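4 Fitting the worktop oil finish

4.1 Before you begin

The Leka worktop is supplied untreated and must be oiled before first use. Use only Skamari Clear Oil or an equivalent finish approved by Davham. The room should be well aired throughout the work.

Caution: Cloths soaked in oil can catch fire without a flame. Lay them flat outdoors to dry before disposal.

1. Clear the surface and wipe it with a barely damp cloth. Leave it for 30 minutes.

2. Sand lightly along the grain, then remove all dust.
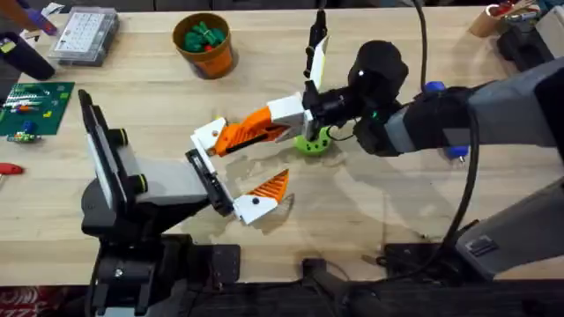 Figure 8. Light wooden workbench in use.

4.2 Applying the oil

3. Stir the oil - do not shake the tin - and pour a small amount into a shallow dish.

4. Spread a thin, even coat with a lint-free cloth, following the grain. Treat the edges and the underside in the same way.

5. Wait 35 minutes, then wipe away all oil that remains on the surface. Oil left standing will turn sticky.

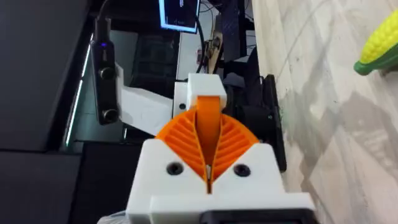 4.3 Further coats and care

6. Leave the worktop overnight. Apply a second coat as set out in steps 3 to 5. Worktops of the Erness width need a third coat at both ends.

7. Do not place heavy items on the surface for 5 days after the last coat.

Note: In the first month, wipe up spilt water at once. Hot pans must always stand on a trivet - the finish does not protect against heat. 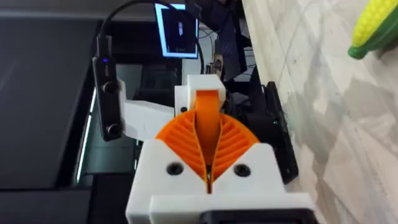 Figure 9. Orange ribbed fingers in white housing.

8. Renew the finish each December, or sooner if the surface looks dull. One coat is normally enough.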